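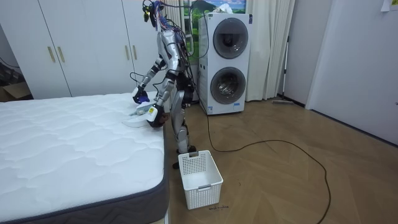 2 min read

Perevside is a small company that makes walking tours of old religious buildings. Amirhossein Mohammadi started it with one route, from the river church to the Nouri prayer house, and today we have 11 routes in the old town.
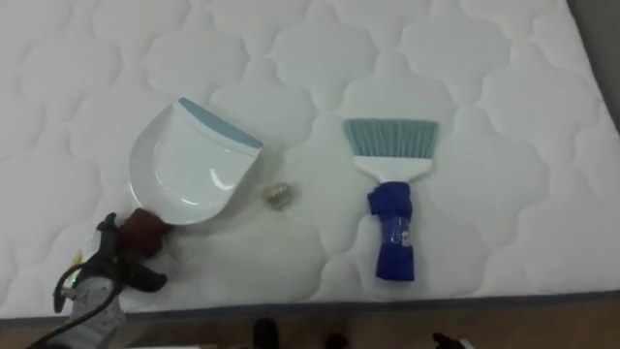
Our groups are never bigger than 10 persons, so everybody can hear the guide - also inside, where we must speak softly. Most tours start at 10 in the morning. In September we add an evening walk to the Hosix chapel, with its painted ceiling.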